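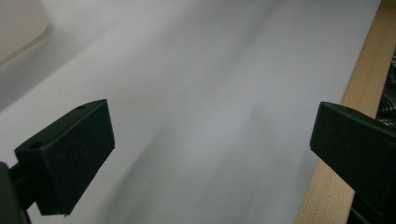 Automatic Brightness Response in Two Budget Phones

Project report, Mobile Devices Laboratory
Submitted by Cinzia Cattaneo

1. Purpose

Automatic brightness is switched on by default in most phones, and the display is usually the largest single load on the battery. The setting is rarely covered in reviews of budget models, which tend to report peak brightness only. This project compared how two budget phones, the Tastus and the Velach, set their screens as room light changes. The questions were how far each phone lags behind the change, and whether it returns to the same level when the light does.

2. Background

A phone estimates room light with a small sensor near the earpiece. The reading is smoothed over a short time window and then looked up on a brightness curve stored in the software. If the window is short, the screen follows every passing shadow. If it is long, the screen stays too bright or too dark after the user walks into another room. Most phones also apply hysteresis: the light has to change by a set margin before the screen level moves at all.

The curve can be shifted by the user. When the slider is moved by hand, both phones treat this as a correction and keep it. The stored corrections were therefore cleared before each run.

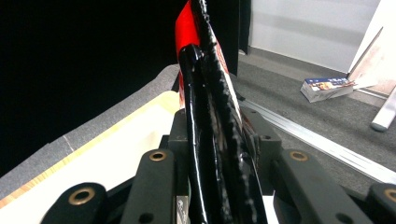 The sensor sits behind the cover glass, so the angle of the light matters as well as the amount. Light that strikes the glass at a shallow angle is partly reflected and never reaches the sensor. Gloss black shows the effect clearly: the long object held in the gripper has a narrow white highlight down its left side, while most of the black beside it stays dark. A sensor placed under a similar surface may read low with the lamp to one side and high with the lamp overhead, at the same room level. For this reason the lamp position was fixed for all runs, and the phones were laid flat with the screen up.

3. Equipment

Tastus phone, factory reset, current software
Velach phone, factory reset, current software
Marino light meter, placed level with the top edge of the phone
Dimmable desk lamp with a diffuser
Huvico logging app, set to record the sensor value and the screen level
Blackout curtain for the window

The Huvico app reads the screen level as the system reports it, on a scale from zero to full. It does not measure light from the panel. Both panels were spot-checked with the meter held against a plain gray screen, and the reported level and the meter reading rose together in both cases. The relation is not a straight line on the Velach, so levels from the two phones should not be compared as if they were the same unit. 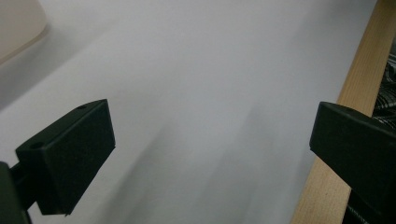

4. Procedure

The lamp was warmed up until the meter reading was steady. Each run started in darkness with the curtain closed. The lamp was raised in steps to 200 lux, held there, and lowered through the same steps. The hold time was equal at every step. Each phone completed 4 runs in February, all in the evening to limit stray daylight.

Battery charge was kept above half, as both phones reduce the screen level when the charge is low. Notifications were turned off and the app held the screen on. One run on the Tastus was repeated after the phone installed an update in the background and restarted.

The final log held 3,492 readings across both phones. Readings taken while the lamp was being adjusted were marked and left out of the level plots, but they were kept for the lag estimate.

5. Results

5.1 Lag

The Velach reacted sooner to an increase in light. The Tastus waited longer, then moved in one smooth ramp. When the light fell, both phones were slower than when it rose, and the gap between them was small.

5.2 Return to level

The Tastus returned to nearly the same level at each step on the way down. The Velach did not. Its screen stayed brighter on the downward half of the run, with the largest difference at the middle steps. 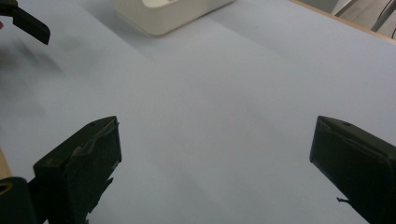 The difference appeared in every Velach run, so it is unlikely to come from the lamp. The raw sensor values at matching steps agreed closely in both directions, which places the cause in the brightness software and points to a wide hysteresis margin.

5.3 Low light

At the lowest step, the Velach changed between 2 screen levels without settling. The sensor value also moved between two neighboring numbers at that step. The margin that holds the screen steady at higher light does not seem to apply here.

6. Sources of error

The meter and the phone sensors do not have the same response to color, and a lamp with a different spectrum could shift the curves. The logging app keeps the processor active and warms the phone slightly. Only one unit of each model was tested, so differences between units are unknown. Lag was read from the log by hand, and its precision is limited by the logging interval.

7. Further work

The runs should be repeated with daylight, where the light level drifts instead of moving in steps. A battery test would also be useful, comparing a full discharge with automatic brightness on against one at a fixed level. The log files and the plotting script are stored in the laboratory folder under the project title.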